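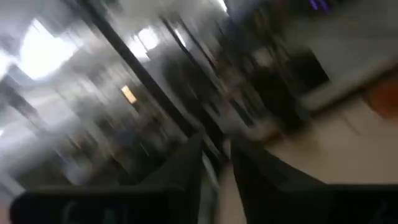 Department of Rural Sociology - Shared Laundries Working Group

4.2 Who gets the early slots

Figure 3. Opening image of the section.

I went into Grirkgate thinking the price of a wash would be what people grumbled about. I was wrong! Of the 2632 bookings in the Vamton ledgers, 771 were for slots before nine in the morning, and those are the ones people still talk about (at length, and with names). Hadi Hamdan did the coding with me, and we argued for most of August over whether a swapped slot should count as one booking or two. We settled on one.

The swaps are my favourite part of the material. A household with an early slot could trade it for a favour - a lift into town, a jar of something, an afternoon of minding the kids - and hardly any of this was written down. We only know of it from the 25 interviews, 16 of them with people who had used the laundry as teenagers. Sille Bisgaard (2nd round of interviews) heard the same story from both sides of one trade, and the two neighbours still disagree over who came out ahead.

I read the swaps as a kind of neighbourly credit, though a loose one. Section 4.3 looks at what happened to them once the booking sheet moved indoors.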